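Kobori adds refill packs to its ingredient lookup

June 11, 2025

Kobori, the product lookup service based in Ferkville, has extended its ingredient database to cover refill packs for hand soap, shampoo and laundry detergent. The update adds 3,647 entries, each tied to its own barcode. Until now, a scanned refill returned the record for the original bottle, even when the two formulas differed.

Each new entry lists ingredients in label order, along with the date the label was last checked. Fragrance is shown as a single line unless the maker publishes the full blend. Where a refill and its bottle do not match, the differing ingredients are marked – preservatives account for most of these cases. 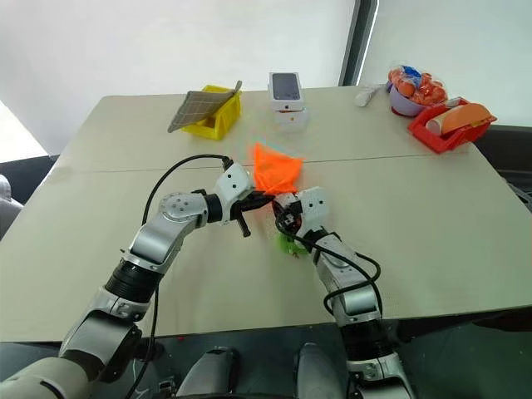
Household & Personal Care

Label data for 600 of the entries came from Rimel, a retailer of unscented cleaning products. The remainder was entered from package labels at Kobori's office in Foltum and checked a second time before release. Entries older than 20 months will be flagged for review and left out of side-by-side comparisons.

The update requires version 7 of the app. Saved lists carry over, but items scanned as refills under the old system must be scanned again to pick up the correct record. Concentrates that are diluted at home are not covered. Kobori plans to add them in August, with values given both as sold and as mixed.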